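Two books and a long September

I read two novels in September, which is fewer than I wanted. Work ran late most weeks and I did nearly all of my reading after ten at night. Both came from the swap shelf at the library in Nellby, so I can't say I picked them with any care.

The Salt Ledger, by Parvaneh Ghaffari

Short, 197 pages, and I read it in four evenings. A woman goes back to the port town where her father kept the books for a salt merchant named Sadeghi. She has his ledgers and wants to know why the entries stop in the middle of a week. Ghaffari takes her time answering, and when the answer comes it is given in half a page and then dropped.

I liked the town more than the mystery. There is a long chapter about the harbor office, with its clerks and their lunches, that has no bearing on the plot. I read that one twice. The dialogue is weaker. People explain things to each other that both of them must already know, and the brother exists mainly to ask questions. Still, I would read her next one.

Winter Tenants, by Uldis Krūmiņa

This one took me the rest of the month. Three families share a house outside a town called Buststead over one winter, and each chapter belongs to a different person in the house. I had to keep a list of who was whose cousin. By page 119 I had stopped needing it, and from there it went faster.

The best parts are about money: who pays for the heating oil, who pretends not to have seen the bill. Krūmiņa is good on the way people stay polite when they are angry. The ending is rushed – two of the tenants leave between chapters and we hear about it from the mailman.

I finished it on a Friday, sometime after midnight, and started the first chapter over before I put the light out. 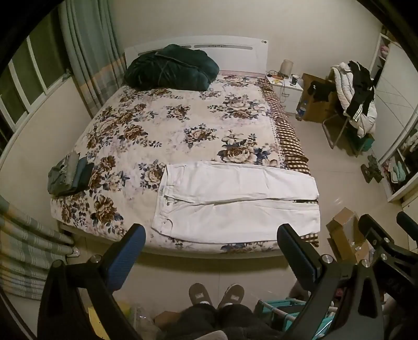
What's next

Kulsoom lent me a collection of stories by Lautaro Zapata, and I have read the first two. The second, about a bus driver on his last route, is very good. After that I want something long and old, with chapters that have titles. If you have read either of the two above and disagree with me about the endings, leave a comment.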